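How to close a cardboard box for shipping

Many parcels arrive open at the bottom or the top, and usually the tape is guilty, not the carton. I pack small orders for Zitodar every December and I learned most of this from my colleague Nathalie Mulder. Her method is slow the first time, but after 70 boxes the hands know it.

What you need: a flat table, packing tape, scissors, some paper for filling, and a box only a little larger than the goods.

Step 1. Cover the table with paper. It protects the box from scratches and dirt, and you can write the order numbers on it.

Step 2. Fold the bottom flaps, short ones first, then the long ones. Tape the seam and continue the tape a hand's width down each side.

Step 3. Fill the box. Put heavy things at the bottom and push paper in the corners. Close the lid by hand and press lightly. If it rises again, take something out.
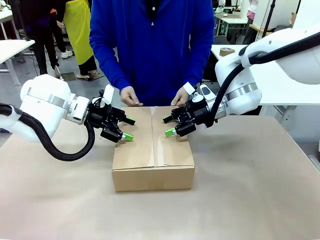
Step 4. Tape always follows the seam, so look first which way it goes. Turn the box until you can pull the tape comfortably, without crossing your arms. With a low box like this one, where the seam runs from front to back, I like to start at the far side and pull toward me. Keep the two flaps touching while you do it - a gap under the tape is the place where it will tear.

Step 5. Rub the tape firmly with a dry cloth, also over the edges. For a heavy box add one strip on each side of the first, half over it.

Step 6. Put the label on the largest flat side, but never across the seam. If the address is under the tape edge, the scanner at the depot may refuse it.

A roll of 200 feet is enough for a good number of small boxes. Keep it away from the heater, otherwise the glue becomes soft and the tape pulls crooked.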